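3.2 Board layout and labeling

The boards were made for play at a table in a shared room, where two people sit on different sides and have to agree on a square without pointing at it. Earlier work with the Wulavano sets had used printed boards with the coordinates inside the squares. Players in that study often read the mark in a square as a move already made, so we moved all labels outside the grid.

Each board was laid by hand on a dark tabletop. Squares were cut from plain white paper and separated with black tape, which gave strong contrast in the evening light of the Onham room and could be lifted and laid again in one visit. Sanaa Tazi cut the paper, and Magdy Ghoneim checked the rows against a card template before each session. No color was used on the board itself.

A square is named by its row letter and its column number, always in that order. We tried the reverse order in the pilot and dropped it after players kept switching between the two. The middle square is B2 under either rule once the letter and number are known, so it was left out of the naming test – the other eight squares were all included.

3.3 Recording of moves

Moves were spoken aloud and written down by a second person on a paper sheet. The full set holds 556 games and 3783 moves. Of these moves, 134 were first given with the letter and number reversed and then corrected by the speaker. They were kept in the record and marked as corrected. Abdelkrim Hajji and Kenza Belhaj read through all the sheets separately and settled differences by going back to the audio.

A game was counted only if it began with a clear board and both players had said they were ready. Games stopped partway through were kept if at least one full turn had been taken by each side. Figure 2 gives the layout used from August onward, with the row cards on the right, the column cards along the near side, and a separate arrow card to the left of the grid. 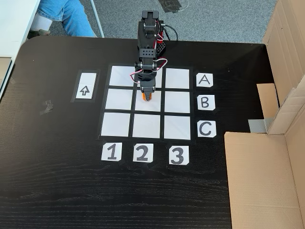

Figure 2. Board with row labels A to C and column labels 1 to 3. All nine squares are clear of game pieces.

3.4 Differences between boards

Boards laid on different visits were not identical. The width of the tape strips varied a little, and label cards were replaced when their corners lifted. We did not correct for this in the analysis. Two players asked for larger numerals, and these were used on every board after the pilot – the letters were left as they were.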